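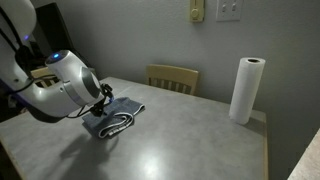
A robotic arm with its gripper lowered over a folded towel.

Cidus Releases County-Level Analysis of Jail Admissions by Age

Admissions of adults under 25 fell in most counties studied; admissions of adults 55 and over rose

FLOTPORT — Cidus, a research office that studies local corrections data, has released an analysis of jail admissions in 121 counties. The report compares admission rates by age group over a period of seven years and separates new arrests from returns to custody for missed court dates and supervision violations.

The report finds that the admission rate for adults ages 18 to 24 declined in 80 of the counties studied. In the same period, the rate for adults 55 and over increased in roughly half of them. The two trends did not always occur in the same places. Several counties with large declines among younger adults showed no change among older adults.

"Total admissions can hide a shift in who is being admitted," said Shahla Hashemi, lead author of the report. "A county with a flat total may be booking fewer 20-year-olds and more 60-year-olds. Those two groups have different medical needs, different lengths of stay and different reasons for coming back."

Rates were calculated per 1,000 residents in each age group, using booking records supplied by county jails. A person booked more than once in a calendar year was counted once for the main analysis and each time for the analysis of repeat admissions. Federal holds and transfers between facilities were excluded. Counties that changed their booking software during the period were kept in the study only if records from before and after the change could be matched.

Among adults 55 and over, returns to custody accounted for a larger share of the increase than new arrests. Missed court dates were the most frequent reason recorded. The report does not establish why court dates were missed, and the booking records do not include information on housing or transportation.

Two counties, Sison and Nulia, are treated separately in an appendix. Both adopted text message reminders for court dates during the study period, but Nulia also changed its bail schedule. The report makes no estimate of the effect of reminders in either county.

The authors note 3 limits on the findings. Age was missing from a portion of the records in the earliest year. Small counties show large changes in rate from small changes in the number of bookings — their results are given as multi-year averages. Admissions also measure entry into jail and should not be read as a measure of the number of people held on a given day.

The full report, data tables and a description of the matching procedure are available from the Cidus office in Flotport on request. County agencies may ask for their own figures in spreadsheet form. A supplement on length of stay is scheduled for November.

Media contact: Cidus, Office of Publications, Flotport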